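How to run a two-person recording session with hand-held grippers

Siltwood Robotics Club, project notes for new members

Read this before your first session on the pick-and-place project. It covers setting up, recording and handing over the files. It does not cover training, which Olga Godinho teaches separately in the spring term. You will need one partner, two charged grippers and a free afternoon.

What you need

Two hand-held grippers, each with its marker fitted
Two memory cards, emptied
A tape measure and a roll of masking tape
The object tray (wooden blocks, cups, small boxes)
The session log, which lives in the Plimden folder
A cloth for the lenses

Step 1. Check the grippers

Open and close each gripper nine times before you switch the camera on. The fingers should meet without catching and should spring back fully when you let go. If one side lags, look at the pad first. The pads wear along the inner face, and a worn pad will let a block twist in the grip. Spares are in the second drawer. Write down which gripper got a new pad, as the fit changes slightly and whoever processes the files will want to know.

Wipe the lens, then look at it against the light. Fingerprints in the middle are easy to spot, but the ones near the rim cause more trouble.

Step 2. Check the markers

The square markers must be flat and clean, with the whole white border showing. Do not put tape over any part of the border, even clear tape, which shines under the ceiling lights. If a corner has lifted, print a new one at 100 per cent scale and measure it with a ruler before sticking it down. Last January we lost a full set of recordings because the printer had been set to "fit to page" and the markers came out too small.

Step 3. Lay out the work area

Mark the edges of the work area with masking tape. Put a cross for the start position of each object and write its number beside it. Leave enough room for both of you to move your elbows. Chairs go back against the wall, and bags go outside the tape.

Before recording, agree who is on the left and who is on the right and keep to it for the whole session. Swapping halfway through means starting a new session in the log.

Step 4. Map the room

Start recording on one gripper and move it slowly through the space for a minute or so. Go up, down and to both sides, and turn it as you go. The software uses this first recording to work out where everything is, so it needs to see the walls and furniture from several heights. Plain white walls give it very little to work with. Brick is good.

Keep people still while you do this. Anyone who is not holding a gripper should stand in one place or leave the room.

Step 5. Record the task

Use the same routine each time:

1. Both partners hold their grippers at the start position, open.
2. The partner on the left says "start" and both begin recording.
3. Wait two seconds.
4. Carry out the task at a steady pace.
5. Return to the start position and wait two seconds.
6. The partner on the left says "stop".

Do not talk each other through the task while it is running. It makes people hesitate, and the pauses end up in the data. If you drop something, finish the run anyway, mark it as failed in the log and reset. Trinidad Benítez sorts the failed runs later and some of them are useful.

Stop after every 5 runs and put the objects back on their crosses properly, checking against the numbers. Change over to the next task when the log tells you to.

Step 6. Copy the files

Copy both cards before you leave. Name the folders with your initials, the task and the gripper letter. Our Meireles set stands at 1,836 runs, of which 927 came from two-person sessions, and finding anything in it depends on the names being right. Do not empty the cards until Tomás Barros has confirmed the copy.

Put the grippers on charge and leave them with the fingers open.
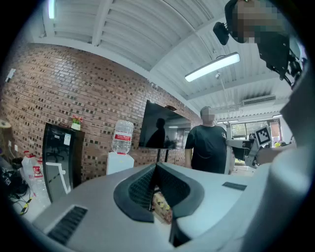
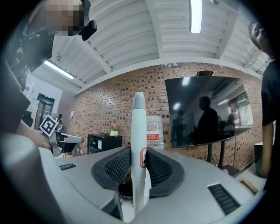 Gripper's-eye views from one of our sessions, with a square marker in view in both.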